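Subject: Re: [cell-users] Left arm not holding on protective stop
Date: 30 July 2022

On the Prerkcombe cell, reply inline below.

> We've had two cases now where the left arm sags after a protective stop.
> The right one holds where it is. Both times the arm was near the shelf and
> both times the log said the brakes were on. Has anyone else had this on the
> Cindora controller, and is it safe to carry on with the shelf task in the
> meantime?

Yes, we have had it, and no, I would not carry on with the shelf task until you have checked the brake delay.

What we found is this. When the stop comes in, Heo (our supervisor process) cuts the motion command straight away and asks for the brakes. The controller writes "brakes on" to the log when it receives the request, before the brakes have closed. On our right arm the gap is short enough that you don't see it. On the left arm the delay parameter had been left at 200 ms after the wrist was swapped in March, and motor power was dropping at 183 ms. For those last few milliseconds nothing was holding the arm. It isn't long, but with the elbow high over the shelf it was enough to drop the gripper 7 mm before the brake caught.

We went through 3,100 log entries and the order of events was the same at every stop on that arm. The log text is misleading and I have asked for it to be changed.

Things to do before you run again:

- Read the brake delay on both arms. Don't trust the config file, read it back from the controller.
- Test the stop with the arm low and the gripper empty, well away from the posts.
- Keep hands out from under the crossbar whenever an arm is powered, stopped or not. We had got into the habit of reaching in after a stop to straighten a mug – please don't.
- If you use Hala for replay, turn off automatic resume. It will pick up the old pose and drive back to it from wherever the arm ended up.

I don't yet know why your right arm is fine if both were set up from the same file. Can you send the readback for each? Ours are in the usual folder under brake-delay.

Two views of the shelf task at our end are below my sign-off, for comparing crossbar height and arm approach with yours.

Prerkcombe cell

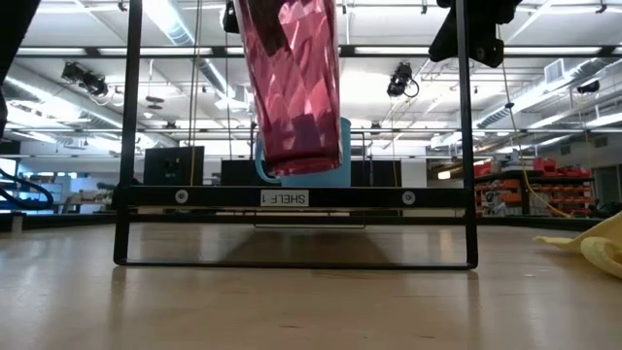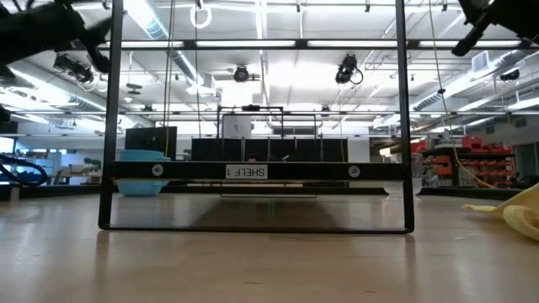

SHELF 1 at Prerkcombe. First view: pink tumbler upside down at the crossbar, with the blue mug behind it. Second view: an arm coming in at upper left.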